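Chore Testers Wanted: Help Us Find Out What Machines Can Really Do Around a House and a Shop

Plundau Household Lab
Posted March 18, 2023

Can a machine put away your groceries yet? Can it face a shelf in a drugstore, clear a bathroom counter, find the lid that goes with the jar? We've been asking this for three years at Plundau, and the answer we give most often is "sometimes, and slower than you'd like." We think that's a wonderful place for a field to be. There is so much left to work out, and we're looking for people outside engineering to work it out with us.

We're opening places for 50 chore testers in our spring round. You don't need to know anything about robots. You need to know about chores — the real kind, the ones you do with one eye on the clock and a phone wedged under your chin.

What the round is about

Our project is called Onura, and it has two halves. The home half covers tidying, sorting, wiping and putting away. The shop half covers stocking, facing, returns and pulling items off a shelf for an order. Each half has a list of tasks, and for every task we want to know the same thing: would a person who does this every day accept the result?

That last question is where you come in. Our engineers can tell you whether an arm reached its target. They're much worse at telling you whether a shelf looks right, or whether a towel folded that way would annoy you every morning for a year. Somebody who has stocked a pharmacy aisle or run a busy household sees it in a second.

A lot of this round is small toiletries: tubes, bottles, jars, soap, toothbrushes. They're light, they come in every shape, and people have strong feelings about which way up they go. A tube of face cream or SPF 50 sunscreen gives along its body and has a hard cap at one end, so where you take hold of it matters a good deal. You do all of that without thinking when you drop one in a beach bag. Teaching it is another matter, and we love this part of the job!

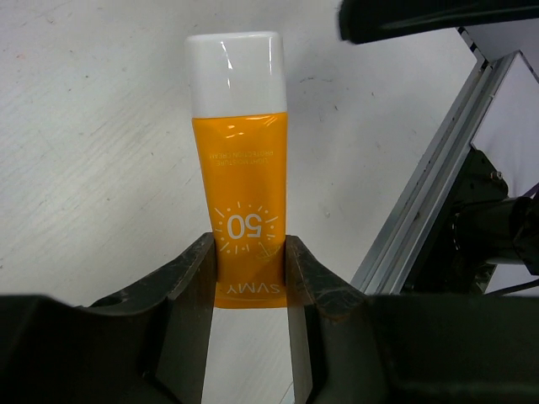
Randa Hourani wrote to us after the winter round that she'd stopped caring about the picking up by her second visit. Any fool can pick it up, she said, the trouble is the cupboard. In her bathroom a tube goes behind the cotton pads and in front of the razor refills, the door only opens halfway, and her son moves everything anyway. Until a machine can cope with that cupboard she'll keep doing it herself, thank you, but she'd like to be asked again next year.

We did ask her again, and her cupboard (well, a copy of it, sticking door included) is now one of our test stations. That's the sort of thing we hope you'll bring us.

What you'd be doing

You'd come in for 3 visits between now and early summer. On the first, you do a set of chores yourself, the way you'd do them at home or at work, and talk us through your choices. On the second, you watch the machines try the same set and score each result on a plain paper form. The third is a group session where testers compare scores and argue. The arguing is often the best part, so please come ready to disagree, with us included.

Some attempts will take a long time. Some will fail, and you'll be asked to mark those down without being polite about it. If you think a chore should stay with people, we want that in writing too.

Who we're hoping to hear from

Adults of any age who do chores regularly, paid or unpaid. We'd especially like to hear from:

People who have worked in drugstores, groceries or stockrooms
Home health aides and housekeepers
Parents of small children
Anyone with limited grip or reach who has found their own ways of doing things

Testers with a hand injury, arthritis or low vision took part in the January session, and their notes changed several of our tasks. All stations can be used seated.

You can't take part if you or someone in your household works for Plundau or for our shelving partner, Savent.

Practical details

Visits are held at our Wan Street building, ground floor, step-free from the parking lot. Each one runs a little under half a day with a break for lunch, which we provide. Testers are paid for every visit, including any they decide to leave early, and we cover bus fare or parking. We'll ask your permission before recording your voice or hands, and you can say no and still take part.

How to sign up

Send a short note to Siebe Nijs, tester coordinator, at the Plundau front desk or through the contact form on this site. Put "Onura testers" in the subject line. Tell us which half you'd like, home or shop, any days you can't do, and one chore you would hand over tomorrow if you could. If there's one you'd never hand over, add that as well.

Siebe answers every note personally, so allow a week or so for a reply.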